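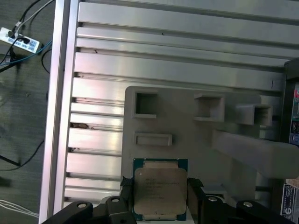 Processor collection, April 2018

The Greltov depot is taking in desktop processors again. The shelf was full by the end of January and we had to turn people away for a while. There is room for 3000 more, and the log stands at 3661 since the project began.

Please bring them loose from the board, with the cooler already off. Wipe the old thermal paste from the metal lid with a dry cloth. A dull lid or a few smudges won't matter to us. The small print on top does, so don't scrub at it or put a sticker over it – we sort by those lines.

Hold the chip upright by its two sides and keep your fingers off the contacts underneath. Chips with pins go in foam, pins down. Flat ones can go in the trays from Stidilance, 12 to a tray, all facing the same way. Egg cartons are fine for the trip over if you have nothing else, but line them with antistatic bags first.

Trays can be picked up at the Illo counter, up to five per household. The Kubíček store has run out and expects more next month.

We still can't take laptop boards, memory or power supplies. Graphics cards go to the other bin, by the stairs. If a lid has come away from the green base, put the two parts in one bag and write "open" on it.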